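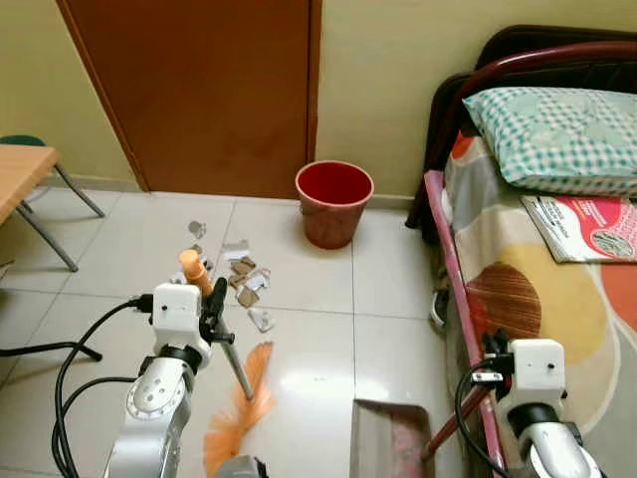

Makent Writers' Circle
Minutes of the meeting held on 2019-02-08 at the Wullutard Rooms

Present: Mwajuma Mwakyusa (chair), Loretta Nguyen-Tran (minutes), nine members.
Apologies: received from two members, both away.

1. Minutes of the last meeting
Agreed, with one correction. Under item 5 the working title of the book should read "Letters After", without "the". Signed by the chair.

2. Matters arising
The notice for the library board has gone up. The reading of hospital diaries put off from the autumn has still not been given a new slot and is carried over again.

Loretta has written to the hospice chaplain, who is willing to read the finished text before it goes to print but would like at least a fortnight with it.

3. The book of bereavement memoirs
Mwajuma reported that 16 pieces have now been accepted. All are first-person accounts by people from the town or with family there. Most deal with the death of a parent or a husband or wife. Two are about brothers, and one is about a close friend from work. Three writers have asked to appear under initials only and this was agreed.

Length. The limit given to contributors was 800 words. Four pieces are over it, one by a long way. There was some discussion. One member felt that cutting a piece of this kind was a different matter from cutting a short story and that the limit should be dropped. Others said that the remaining writers had kept to it and it would be unfair on them. Agreed that the four writers will be asked to make their own cuts, with help offered if wanted, and that no changes will be made without their say-so.

Order. Two running orders were put forward, one by the year of the death and one by the age of the writer at the time. Neither was liked much. Mwajuma will try an order by season and bring it to the next meeting.

Names of other people. Loretta raised the question of relatives, doctors and neighbours named in the text. Each writer is to check with living relatives where possible. Doctors and nurses will be given by job only. A member asked about a vicar who is named throughout one piece - he has seen it and is happy to be in it.

Foreword. It was suggested that someone from outside the circle be asked. No name was agreed. To be left for now.

4. Printing
Quotes were compared from Grasport and from the copy shop. Grasport is the dearer of the two but includes a proof copy and proper binding. The copy shop could only offer stapled covers at the page count we now have. Agreed to go with Grasport for 300 copies.

Cream paper was preferred to white by a show of hands. The cover will be plain lettering with no photograph. Loretta asked that the type inside be no smaller than last time, as there had been complaints. Agreed.

Grasport need the full text by the end of March. Mwajuma pointed out that, allowing for the chaplain's fortnight, our own deadline has to be earlier and that cuts should be with her by the middle of the month.
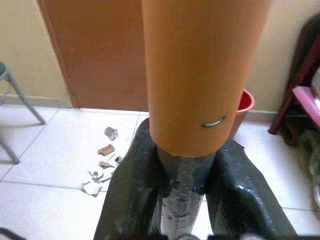
Photo: L. Nguyen-Tran

5. Launch and sales
Kirui Books have offered their upstairs room for an evening launch at no charge. It seats more than 40. They would take the book on sale or return on their usual terms.

Four contributors have said they would read. It was agreed that nobody should be pressed to, and that members may read on behalf of a writer who would like their piece heard but does not want to stand up. Readings to be kept to five minutes each, with a break halfway. A member offered to sit near the door in case anyone wanted to step out and talk.

The price was left open until the final printing cost is known. Each contributor will get two free copies.

6. Spring workshop
The workshop on writing dialogue from memory will go ahead. Mwajuma will lead the first half. Members should bring one page of their own work, typed if possible. Visitors are welcome for a small charge at the door.

7. Any other business
The box of past booklets is taking up room in the cupboard. Members may take what they like, and the rest will be offered to the library.

One member asked if poems could be brought to the monthly readings again. Agreed, one poem per person.

Actions
Mwajuma: write to the four writers about length; draft running order by season; confirm with Grasport.
Loretta: reply to the chaplain with dates; thank Kirui Books and ask about access to the upstairs room.
All: pages for the workshop.

Next meeting: March, same room, usual time.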